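Oisín Flanagan
OK, gripper thread! I've had two sets of hand-held fingers to compare since March and I finally have enough notes to be useful to someone other than me. Soft stuff only: shirts, towels, blankets, one very annoying pillowcase.

Oisín Flanagan
The two contenders: the Nellitz fingers (black plastic, open cutouts, blue pads on the inside) and the Kälin fingers (solid, clear silicone tips, quite a bit heavier). Same trigger handle for both, same camera, same me squeezing it.

Oisín Flanagan
Weight first. I thought I wouldn't care and I care a lot. After half an hour with the Kälin set my wrist starts tilting down by itself, and then all my grabs come in nose first. The Nellitz ones I can hold level through a whole playlist. Big point to the cutouts.

Oisín Flanagan
Pads next! The blue ones have a bit of give, so you can come in sloppy and still end up with a fold. Clear silicone is grippier on a mug or a box, no question, but on cotton it grabs the top layer before you've closed and shoves the whole thing away from you.

Oisín Flanagan
My test is dull: drop the cloth in a heap, go in from the front, close, lift to chin height, hold for a count of 5. If it slides out or I get two layers when I wanted one, it's a miss. 84 tries per set of fingers.

Oisín Flanagan
Nellitz with the blue pads got 63. I was so pleased I made a second coffee and wrote the number on my hand. Plaid is where I spent most of my time, and it's my favorite because you can see straight away which way the fold is running when you play the clips back.
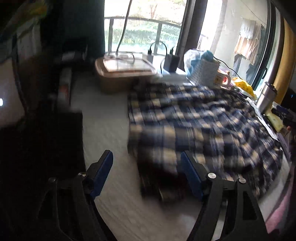
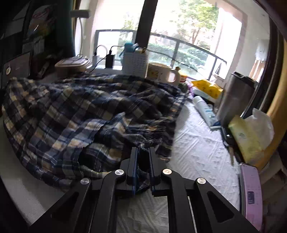 Blue pads and plaid in both. The second one is the kind of fold I'm after, right up between the fingers.

Oisín Flanagan
Look at where the pads are in that second one — upright and nearly parallel. That's the position I like best for an edge. Wide open is better for a big loose heap, but then you have more travel to do before you touch anything, and I tend to rush it.

Oisín Flanagan
Small thing I love: the screws on the Nellitz arms are silver on black, so they're super easy to pick out in the footage. I've been using them to check by eye how far open I am. Way quicker than digging through the log.

Oisín Flanagan
Controller side. I'm running the trigger through a Destness board, and the default closing curve is too snappy for cloth. Slow the last third right down. It feels silly for ten minutes and then you can't go back.

Oisín Flanagan
Also tried the Rerusell board for an afternoon. Lovely knob, nice clear readout, but it drops the trigger signal whenever I bump the cable, and I bump the cable constantly. Might be my cable. If anyone has one working well with a long lead, please tell me what you used!

Oisín Flanagan
Camera note: fast sweeps smear badly and checks smear worst of all. I've started pausing for a beat before I close, which gives me at least one clean look at the cloth. Brighter room helps too.

Oisín Flanagan
Still on the list: thinner pads on the Nellitz, the Kälin fingers with some of the weight cut out (I have a hacksaw and no shame), and a proper go at fringe, which slips into every gap it can find.

Oisín Flanagan
Happy to share the closing curve if you want it, it's 2 lines in a settings file. Towels next, and I'll add them under here when I've done the full set.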